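Does a foreign master's degree count toward the AI talent stream if the thesis was done at a company?

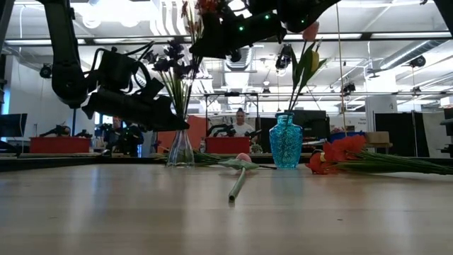
Asked by vundar_applicant, 5 February 2020

I finished a two-year master's in machine learning last October. The coursework was at a university but the thesis was carried out entirely at Homton, under an industrial supervisor. I have an offer from Trusberg and the employer wants to nominate me under the skilled research stream. The form asks for "research conducted at a recognised institution". My transcript lists the thesis as 59 credits with no mention of Homton. Do I declare the company, the university, or both? Salary is above the threshold, so that part is settled.

3 answers

Lai-ching Cheung
Declare both. The institution is the body that awarded the degree. The host is entered separately, in the section for place of work. Leaving the host out causes trouble later, as the thesis title page normally names it and the assessor will read the title page.

Attach the following:
- transcript with the credit breakdown
- a letter from the university confirming it examined the thesis
- a letter from the industrial supervisor with start and end dates

The supervisor's letter must be on letterhead and no more than 5 months old when you lodge. Mine was older and I had to get it reissued. Total processing in my case was 740 days, most of it before a case officer was assigned. Check the current fee schedule before you pay.

singhal_r
Just put the university. I did and it was fine.

oldcolony
The answer above may have worked for one person, but it is poor advice. An omission can be treated as incomplete disclosure even when the outcome would have been the same. If Homton paid you during the thesis, the period may also count as skilled employment, and you would want that on the record. Upload limit is 2000 KB per file, so scan in greyscale.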